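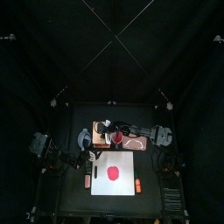

Keeping dark fabric and black surfaces clean

Workroom > Surfaces and Soft Furnishings > Cleaning

Tanvir Wijesinghe, 2023-01-10

Dark cloth and black bench tops show dust, lint, chalk and fingerprints more than anything else in the house or shed. Most of the work is in taking dry dust off before any water goes near it. The tips below cover curtains and drapes, fabric wall linings, painted and laminated tops, and the cables that run past them.

Dry dusting first

Start at the ceiling and work down. Dust from an overhead drape lands on whatever is underneath, so leave the table until last.

Use a vacuum with the soft brush head on its lowest setting. Hold the fabric taut with your free hand, a section at a time, and draw the brush one way only. Scrubbing back and forth on velvet or brushed cotton leaves light and dark patches that can take weeks to settle.

A rubber glove, slightly damp, picks up pet hair from heavy cloth. Wipe downwards and rinse the glove in a bucket when it clogs. Sticky rollers are fine for a jacket but they leave a trace of gum on curtains, and the next lot of dust goes straight to it.

If you have no brush head, a clean paintbrush with long bristles does for corners and seams. Keep it for this job.

Washing black curtains

Read the label. Many blackout curtains have a coated back that cracks in a hot wash or a tumble dryer, and there is no fixing it afterwards.

- Take out every hook and ring. Put the hooks in a jar so they don't end up in the machine filter.
- Shake the curtain outside, away from the clothesline.
- Wash cold, inside out, on the gentle cycle, with half the usual detergent.
- Skip powder. Undissolved powder shows as white streaks on black.
- Run a second rinse.
- Dry in shade. A summer afternoon on the line in full sun will turn black cotton brown along the fold.

Hang them back on the rail while they are still slightly damp and the creases will mostly drop out. Check the rail can take the weight. I had a pair of Gunero drapes that pulled a plastic bracket out of the plasterboard, and I have used metal brackets and proper wall anchors ever since.

For cloth that has already faded, fabric dye works on cotton and linen and very poorly on polyester. I have had fair results with the Rikia black on a cotton drill. Weigh the cloth dry before you buy the dye. My last panel was 203 cm long and needed more than one packet to get an even colour.

Fabric stapled or pinned to a wall

You can't wash this without taking it down, so keep it dusted. Once a month is enough in a spare room. A shed with a saw in it needs doing every week.

Spot clean with a barely damp white cloth. Coloured cloths can transfer. Blot from the outside of the mark towards the middle, then leave it to dry before deciding whether to go again. A mark often looks worse wet.

Mould is a different matter. If it smells musty behind the lining, take the lining down and look at the wall. There is no use cleaning the cloth and putting it back over a damp patch. Find out where the water is coming from, dry the wall out, and replace the fabric if the spots have gone through.

Keep any cloth lining well clear of heaters, bare globes and soldering irons. Hardware shops sell flame-retardant fabric by the metre. Some treatments wash out, so ask before you launder it.

Black table and bench tops

Laminate: warm water, a drop of dishwashing liquid, and a microfibre cloth. Wipe again with plain water, then dry with a second cloth. Smears on a dark laminate are nearly always leftover detergent.

Painted timber: damp cloth only. Methylated spirits will lift some paints, so try it underneath first. A coat of clear satin varnish makes the top much easier to keep. Gloss looks good on the first day and shows every scratch after that.

Oil finish: no detergent. Wipe with a nearly dry cloth and re-oil when the surface looks grey. In our house that comes up every May, before the cold weather. Lay oily rags out flat outdoors to dry before they go in the bin. Balled up, they can catch fire on their own.

Glass: equal parts white vinegar and water, buffed with old newspaper or a lint-free cloth. Keep vinegar off stone.

For candle wax or glue, let it go hard and lift it with the edge of a plastic card. A metal scraper will leave a pale line on any of these surfaces.

Cables

A cable collects a film of greasy dust, and if it rubs on cloth it leaves a line. Switch off at the wall and unplug before cleaning. Wipe along the length with a damp cloth, and make sure it is dry before it goes back in.

While you have it in your hand, feel for nicks and flat spots. A damaged mains lead gets thrown out. Taping it up is not a repair.

Fix loose runs with hook-and-loop straps. They come off without scissors when you need to move something, and they don't bite into the sheath the way a tight plastic tie does.

What to keep in the bucket

Two microfibre cloths, one white cotton cloth, rubber gloves, the long paintbrush, a spray bottle of plain water and a small bottle of dishwashing liquid. I paid $6 for a Nerkar caddy to carry it all and it has outlasted two buckets. The white cloths are cut from an old sheet.

Wash microfibre separately from towels and leave out the fabric softener. Once it has been softened it pushes dust about and won't pick it up. A hot wash with no softener sometimes brings it back.

Filed under: Cleaning, Curtains, Shed and Workroom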